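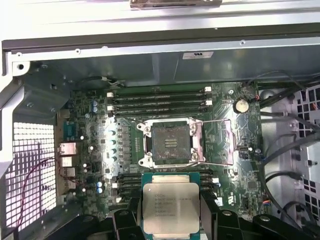
Jurgita Vanags
14 octobre 2026

1/ J'ai passé la soirée à lire les avis sur le Pakosano, le casque de réalité mixte de Vasitz. Note moyenne affichée sur le site : 4 étoiles et des poussières. J'ai quelques doutes.

2/ D'abord les dates. Le casque est sorti en septembre, un mardi je crois. Le lendemain matin il y avait déjà 288 avis « achat vérifié ». Des gens très rapides à déballer, à jouer et à rédiger trois paragraphes sans une faute.

3/ Ensuite le vocabulaire. « Immersion totale » revient partout. Je veux bien qu'on soit immergé, mais dans quoi ? Le catalogue au lancement, c'est un jeu d'échecs, un tir sur drones et une visite de grotte.

4/ Le seul avis long que j'ai trouvé utile vient d'un type qui porte des lunettes. Il explique que la mousse appuie sur les branches et qu'il enlève le casque au bout d'une demi-partie. Il a mis deux étoiles. Réponse de la marque : « Merci pour votre enthousiasme ! »

5/ Le prix maintenant. 200 euros, ça paraît correct. Sauf que la manette est vendue à part, 100 euros de plus, et que sans elle on regarde le menu. On peut aussi le parcourir du regard, notez bien.

6/ On me dit que l'appli Flistumeo débloque tout un tas de contenus. Je l'ai installée. Elle demande l'accès aux contacts, au micro et à la position avant même d'afficher un titre de jeu. Désinstallée.

7/ Je l'ai quand même essayé chez Riviere, au rayon démo. L'image est nette au centre, bof sur les côtés. Le suivi des mains marche bien tant qu'on bouge lentement - le tir sur drones ne s'y prête pas trop.

8/ Le vendeur m'a assuré qu'une mise à jour réglerait ça « très vite ». Je lui ai demandé une date. Il m'a proposé l'extension de garantie.

9/ Pour ceux qui demandent : non, je ne l'achète pas. Si quelqu'un ici l'utilise encore après un mois, sans code promo dans sa bio, racontez-moi. L'autonomie réelle m'intéresse, et la buée aussi.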